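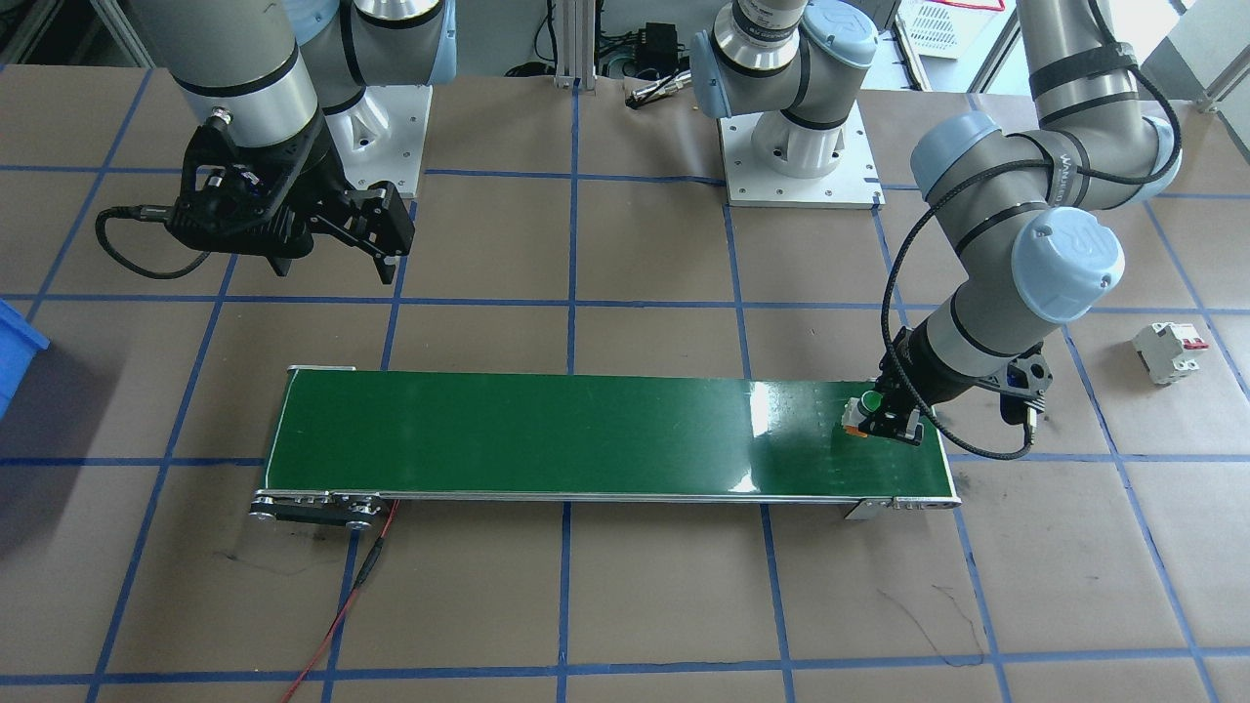
One reader, answering my last post, wanted to know why we bother teaching two arms to share a conveyor when a single arm and a decent bit of planning would get the job done. Fair enough, and I've been turning it over all week, so pull up a chair.

The short answer is that one arm does get the job done, as long as the part arrives where you expect it. Our trouble has always been the parts that don't. A small piece standing up near the far edge of the belt is a very different grasp from the same piece lying in the middle, and one arm has to reach over itself in a way I find painful to watch. With two, the policy gets to choose a side, and choosing a side is the whole question for me this year.

So, the method. We collect demonstrations by teleoperation, then train one policy (we call it Toom, after a very stubborn dog) that takes in all the camera views and puts out short chunks of motion for both arms together. The earlier version, Lukier, had a separate policy for each arm and a little referee program sitting between them. I was fond of the referee! It was tidy and I could explain it to my mum. But it dithered whenever a part sat near the halfway point, and the arms would both start off and both stop, like two people in a doorway.

Toom was trained on 3,000 demonstrations, which took a good deal longer to gather than I'd promised everybody. On the same test set where Lukier failed 19 times, Toom failed 2. I was thrilled, went home early, and came back on Sunday to find that both of the remaining failures were on parts close to the belt's end, where our demonstrations are thin.
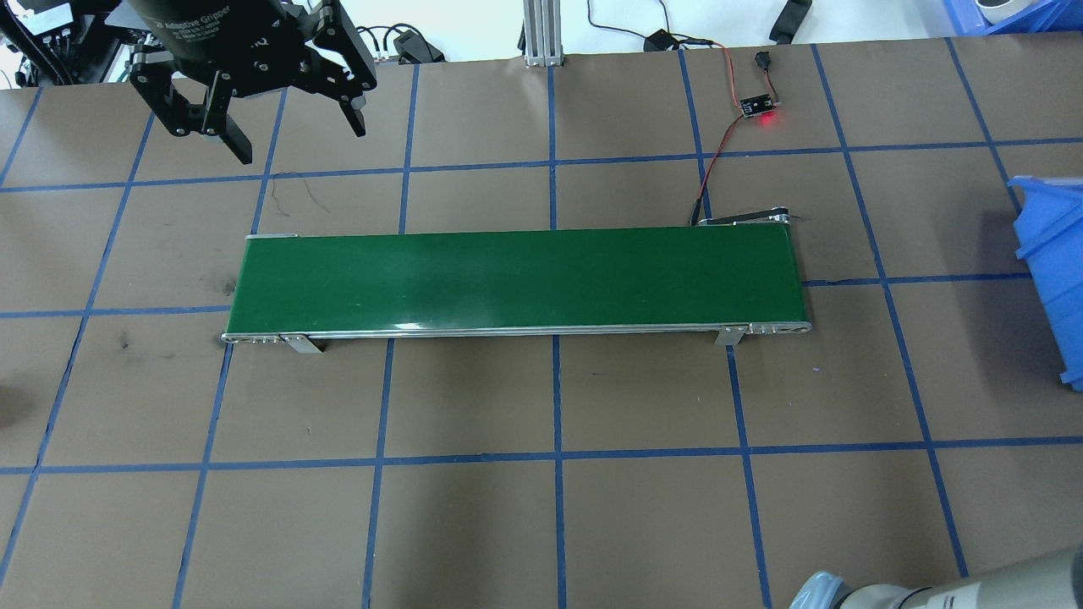
The conveyor on its blue-taped grid, with the Adaptive Gripper at upper left.

The tape, by the way, is the cheapest thing in the lab and has saved me more hours than any software. When a bench gets bumped I can put things back by the squares – near enough that the policy doesn't mind, at least. I'd love to say Toom copes with a conveyor moved a whole square over, but I haven't tested that properly and I'd rather not guess.

Next up is more data from the belt ends, and then a run with the wrist views switched off to see how much they were really helping. If you've tried something similar, leave me a comment, particularly if it went badly.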